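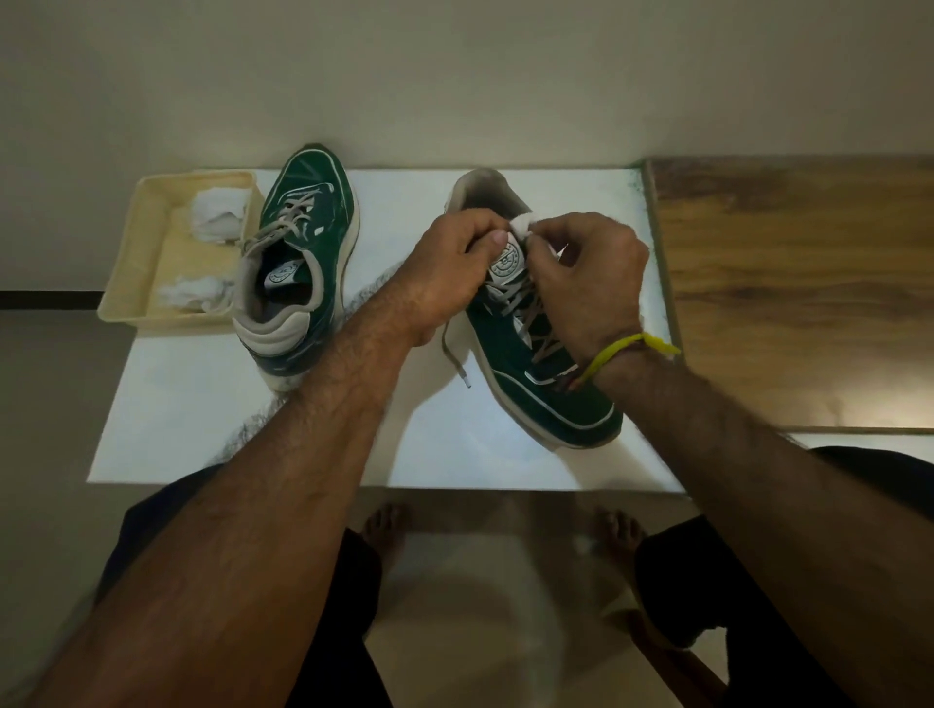 Puesto de acordonado: par de zapatillas verde oscuro sobre el tablero blanco.

Informe de avance del taller de recuperación de calzado Araya
Presentado a: Fundación Moltton
Responsable: Yareli Camacho
Fecha: 11/2/23

1. Actividades del periodo

El taller recibió la segunda entrega de calzado usado procedente del punto de recogida de Forkumgate. De los pares revisados, 19 pasaron a limpieza y acordonado; los restantes se encuentran en almacén, pendientes de clasificación por talla.

El trabajo de mesa se realiza ahora sobre tableros blancos, conforme a lo propuesto en el informe de septiembre. El fondo claro facilita localizar roces y suciedad en los bordes de la suela y en el forro del cuello, las dos zonas que concentran la mayor parte de las observaciones en las fichas de entrada. Los cordones se pasan ojal por ojal, y ambas zapatillas permanecen juntas en el tablero hasta el cierre de la ficha.

2. Formación

Chunhua Pan impartió tres sesiones sobre tratamiento de materiales de aspecto aterciopelado y sustitución de cordones. Asistieron cuatro participantes. Queda por impartir el módulo de pegado de suelas — aplazado por falta de adhesivo.

3. Incidencias

El consumo de cordones grises ha superado lo previsto. Se solicitó reposición al proveedor Flokthorpe, sin fecha de entrega confirmada. En algunos pares el forro conserva manchas tras la primera limpieza; se ha acordado una segunda pasada antes de decidir su descarte.

4. Próximo periodo

Se prevé completar la clasificación del almacén, impartir el módulo pendiente y preparar la primera entrega a las entidades receptoras. No se solicita modificación del presupuesto aprobado. La relación de gastos se remitirá por separado.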